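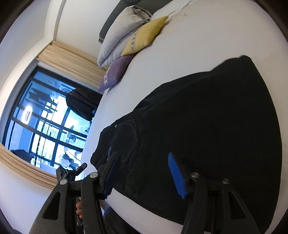
Black denim on a white sheet.

Storing cake boards and candy coating

Keep candy coating sealed at 36% humidity or lower. Melt 600 g in short bursts at half power and stir between each. Water makes it seize.
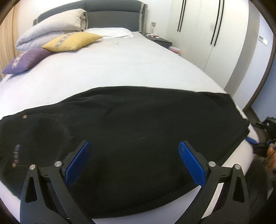 Thin it with coconut oil, one teaspoon at a time. Butter contains water and won't work. Strain out crumbs before storing leftovers, then use them by August.

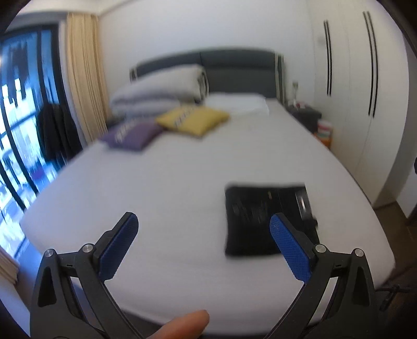
Bed with folded duvet and mustard cushion.

Tips: Aranka Simon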